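How Students Store Fruit and Vegetables in Shared Kitchens
Project report, Household Studies module
Group members: Savita Grewal, Sang Mai, Ognjen Kelmendi, Kenji Zamora
Supervisor: Efa Rees

1. Background

Our group wanted to know why so much fresh food gets thrown out in student housing. All four of us live in shared apartments, and all of us had thrown out soft peppers or sprouting onions during the fall term. We chose to look at storage because it is something tenants can change without spending much money.

Most advice on storage is written for families with a full-size refrigerator and a pantry. In the Brulta residence, where we did the survey, each tenant gets one refrigerator shelf and part of a cupboard. Anything that does not fit ends up on the counter or in a basket. 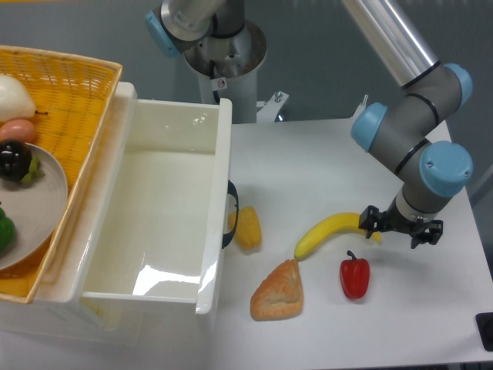 2. Method

We sent a short questionnaire to the residents of Brulta in November and got 21 usable replies. We asked what fresh food people bought in a normal week, where they kept it, and what they threw out. Four residents also agreed to keep a waste diary. They weighed everything they discarded on a kitchen scale and wrote down the reason.

Sang built the questionnaire and Ognjen handled the diaries. Savita and Kenji did the reading on storage conditions. One diary had a gap over a holiday weekend, so we left those days out of the totals.

3. Storage groups

From our reading we sorted common items into three groups.

Dry and airy: onions, garlic, potatoes. Onions and potatoes should be kept apart. A basket is fine if air can get through it.

Cool: bell peppers, carrots, leafy greens. Peppers can stay out for a day or two but soften quickly in a warm room. They should be washed just before use.

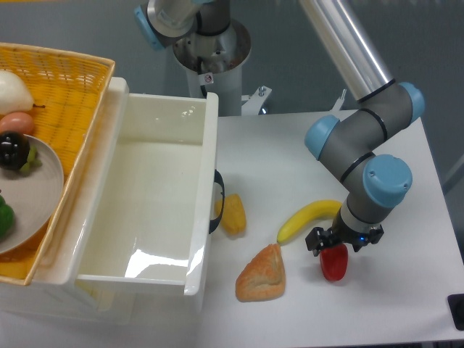 Room temperature: bananas, tomatoes, bread. Bananas give off ethylene gas as they ripen, and this speeds up ripening in other fruit nearby. Bread should be wrapped and kept away from anything damp.

4. Results

Bread and bananas were the items most often left out on the counter together. Several people said they did this to remind themselves to eat them.
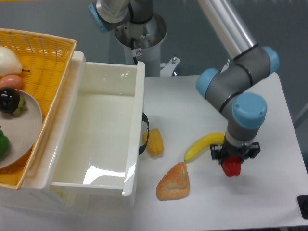

Figure 3. Red pepper, banana and pastry on a tabletop.

The diary keepers discarded between 500 and 600 grams each per week. The most common reason given was "forgot I had it," followed by mold. Peppers and salad greens made up most of the weight. Onions were rarely thrown out, even by people who kept them in a closed cupboard.

We also asked about containers. Residents who used an open basket or a drawer with nothing else in it said they found food more easily than those who used a deep cupboard.

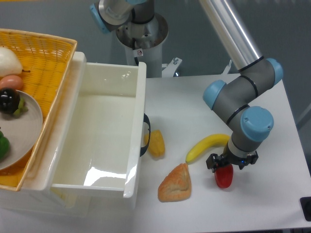
Figure 4. Drawer cabinet with a basket on top.

5. Limitations

The sample is small and comes from one building. Diary keepers knew they were being studied and may have wasted less than usual. We did not measure kitchen temperatures, which we would do if we repeated the project.

6. Recommendations

Tenants should keep one visible spot for food that needs eating first. Bananas should have their own place. We have asked the Brulta housing office to put the storage groups on a card inside each cupboard door, and Savita is preparing the layout.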